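Moving my old backups to an encrypted disk

Last week I finally did the work that I was postponing since two years. I have an external disk of 500 GB where I keep copies of letters, tax papers and many photos, and everything on it was readable for any person who finds it. My neighbour Gladys Muñoz lost a similar disk on a train, and after this I could not sleep well about mine.

I tried two programs, Hultetti and Flekik. Both make one big file which opens with a password and then looks like a normal drive. Hultetti has a nicer window, but it asks for an account before the first use, and I do not want an account for something that stays in my drawer. So I went on with Flekik. 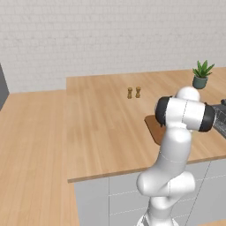
The first container I made too small. I chose 150 GB, and the photos alone needed more. You cannot make it bigger afterwards - you must create a new one and copy all again. The second time I took nearly the whole disk and left it working during the night.

In the morning there was a message that 1116 files were skipped. I was quite frightened, but the reason was simple: the names of the folders were too long. I gave them shorter names with Mersha, a small renaming tool, and the second copy finished without errors. Then I compared both sides by checksum, and it took longer than the copying itself. 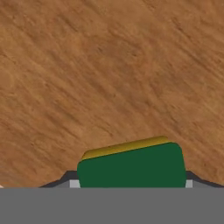

What I do with the password

I wrote it on paper, two times, and the papers are in different houses. I know that some readers will not agree with this. For me, a forgotten password is a bigger danger than a thief who looks inside a cookery book.

I also made a backup of the header of the container, which Flekik offers in the menu "Tools". It is a very small file and without it a damaged container can be lost completely. I put it on an old stick.

Next I want to try Undavley on the laptop, for the system drive. I will write again when it is done.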